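Bench Notes: Memory in Older Dual-Bank Workstations
Feb 12, 2026
Xóchitl Cervantes, Tirkstead Refurbishing Workshop

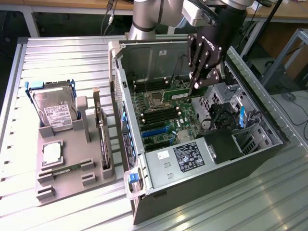
Memory faults remain the most common reason a refurbished tower comes back to the Tirkstead bench. Of the 2193 units processed under the current intake scheme, over 1000 needed at least one module reseated or replaced before they passed. Most of these are ex-office workstations, and the order of work matters more on them than on a small desktop board. Lay the case on its side with the open panel facing up, so that the module goes into the slot under its own weight and the board is not flexing on its standoffs. On a board with two banks of DIMM slots, one to the left of the CPU socket and one below it, as on the tower shown, work out which bank belongs to which channels before opening any latches. The white latch tips make an open latch easy to spot against the black slots. Fitting memory while the socket is still empty also leaves more room for the hands, as several of the tower coolers in our stock overhang the nearest slot.

Population order

Follow the diagram in the board manual. If the manual is missing, look for silkscreen numbering beside the slots. Numbering is not consistent between makers, and on some boards slot 1 is the one farthest from the socket. Start with a single module in the first slot of channel A, confirm that the machine posts, then add the rest in matched pairs. Do not mix registered and unbuffered modules. They share a slot width in several generations and will go in without complaint, but the machine will not start.

Contacts

Check the gold edge under the lamp before fitting. Light film comes off with a lint-free wipe and isopropyl alcohol. Pencil erasers are no longer permitted at the bench – the residue ends up in the slot, and we have had to clear it out with air more than once. Modules with pitting or visible wear through the plating go in the scrap tray. Blow out the slots before the first module is fitted, with the latches open.

Seating

Line up the notch with the key in the slot. Hold the module by its short ends, keep it square to the board and press evenly until the latches close. A latch that has to be pushed shut by hand usually means the module is not fully down. Take it out and start again. Some slots have a latch at one end only, and on those the fixed end should be checked by eye.

Testing

The bench stick now carries Ovell 3 in place of the older Sanetti image. Ovell reports the failing address by slot on most of the boards we handle, which shortens the job considerably on machines with eight or more modules. The minimum is one full pass with all slots populated, followed by a cold start. Log the result against the chassis number and not the board serial, as boards are sometimes swapped later in the process. A unit that fails the pass gets its modules tested singly in a known good slot, and then a known good module is tried in each slot in turn. Record both sets of results. A board with one dead slot can still be used if the remaining slots give a supported layout, and should be marked on the inside of the side panel.

Stock

The Xolalpa shipment has been sorted and contains 2000 modules, mainly 4 GB and 8 GB registered. They are on the lower shelves in antistatic trays, separated by rank and speed. Please return unused modules to the tray they came from. Loose modules left on the bench at the end of a shift will be treated as untested and go back through the full procedure.

Xóchitl Montes is keeping the list of board manuals we do not hold. If you come across one, scan it at 300 dpi and put it in the shared folder under the board's model number. The next Bench Notes, in June, will cover power supply load testing – send questions or odd cases to her before then.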